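The Coffee Table Problem: What Living Room Clutter Does All Day
Final report, Household Spaces seminar
Leilani Alcantara
Sep 6, 2026

When I told my roommate I was writing a whole project on coffee tables she laughed at me, and then she talked for an hour about her mother's coffee table, so I figured I was onto something! Everyone has opinions on this piece of furniture. It's where the remote goes, where the mail goes, where dinner goes when there's a game on. My question was pretty simple: which things belong on a coffee table, and which things just land there and stay?

I kept a diary of two tables. One is ours in the apartment on Thakur Street (glass, wobbly, a hand-me-down). The other is the one in the Lestevton living room, and that's the one I'm writing up here, mostly because our place was too messy to learn anything from. 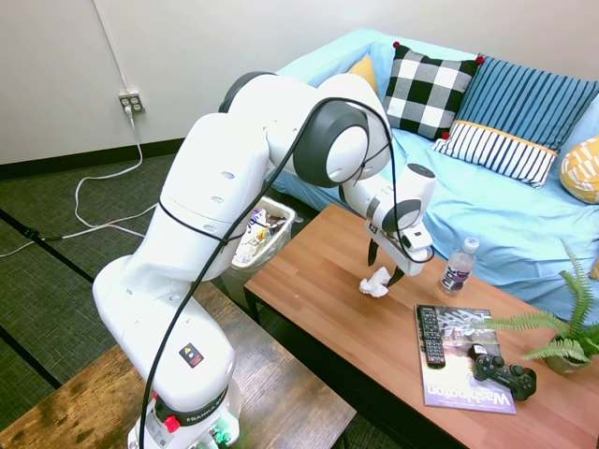 Fig. 1. Tissue, water bottle, and the magazine with the remote and game controller on top.

My first idea was to sort everything by size, which was useless. A tissue is tiny and it bothers people way more than a big magazine does. So I switched to sorting by how long a thing is supposed to be there. I ended up with "stayers" (plant, remote), "visitors" (bottle, magazine, controller) and "trash." My instructor pointed out that a magazine can be all of those depending on the month, and okay, fair. I left it as a visitor.

The tissue is the star of the trash group. I asked people in my section what they'd pick up first if company was at the door, and the used tissue won so easily that I stopped asking. People will walk right past a cup or a stack of papers, but a balled-up tissue makes a room feel like somebody has a cold.

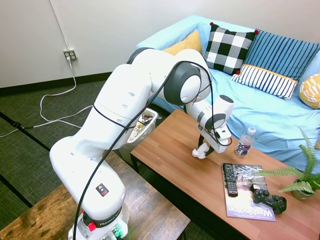 Fig. 2. The table and sofa together, with the trash bin partly hidden.

Bins turned out to matter more than I expected. In my diary I wrote down every time I left trash on our table at home, and the reason was nearly always that the bin was in the kitchen and I was comfy. I moved a little Dutico wastebasket next to the couch in November and my tissue habit pretty much went away. My cans habit did not (they're recycling, so they need a different bin, and I am lazy).

I also tried a tray. The Cindum catalog makes trays look like magic, and I really wanted it to work, but ours filled up in two days and then it was just clutter with a rim on it.

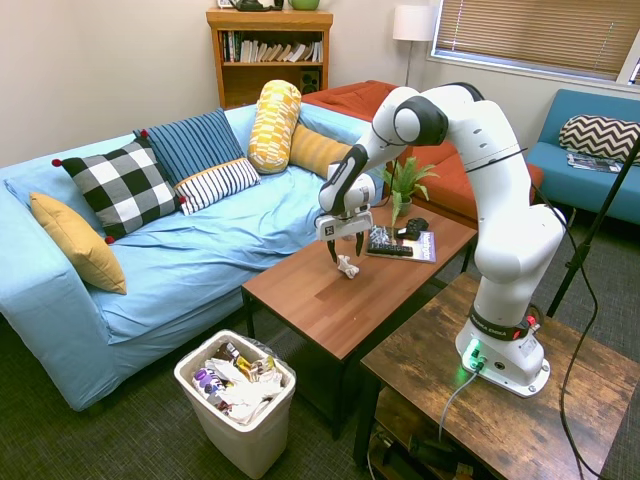
Grouping is the thing I'd defend if I had to pick one result. When small items sit together, people read them as put away, even if no one has put anything away at all. The remote lying across the magazine with the game controller next to it comes off as one pile, kind of on purpose, while the crumpled paper out on the bare wood by itself gets all the attention. I tried the same thing at home with my keys, my charger and a paperback, and my roommate thought I had cleaned.

Then there's the sofa, which I was not planning to cover, but you can't really look at one without the other. A sofa with lots of cushions makes a busy table look busier. I like the mix on the Lestevton sofa, the mustard one next to the buffalo check with the little red pompoms especially, but I'd keep the table under it plain.

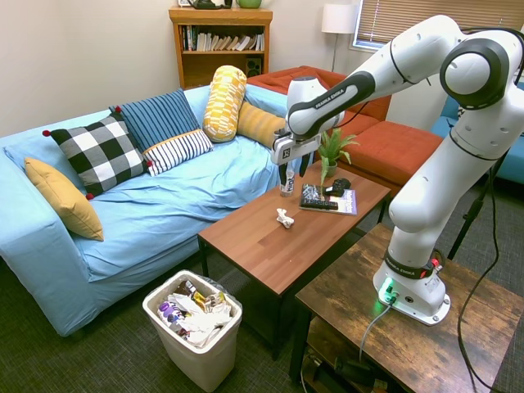 Photo: Lestevton living room

The bottle gave me trouble. It's a visitor on paper, but a water bottle can live on a table for a week, and it's tall, so it's hard to hide in a group. My final rule is that anything with a cap goes back to the kitchen at bedtime. We've kept that one up so far, apart from one weekend with guests.

If I did this again I'd get more households and I'd include one with little kids. I'd also start the diary earlier in the semester. The full item list is in Appendix 2, and the sorting sheet I used is stapled behind it.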